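The app store wants a word with my toaster

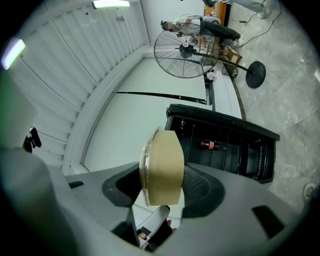
Parliament is once again looking into whether the companies that sell us phones should also get to decide what goes on them. I've read the submissions, all 284 pages, and I'd like my weekend back.

My sympathy is with the small outfits. Boonmee Rungrueang runs Flarus, a bus timetable app with four staff and one working kettle. An update fixing a spelling mistake in June sat in review for seven days. The platform's own transit app, meanwhile, came preloaded and thinks my suburb is a lake.

The big firms say opening things up would put our safety at risk. Perhaps. I have downloaded 300 apps over the years from the officially safe shop, and one of them was a torch that wanted my contacts.

A rule letting us install a rival store won't bring down civilisation. Most people will ignore it, as they ignore every other setting. I'd still like it to be there, somewhere under Advanced, where I can fail to find it myself.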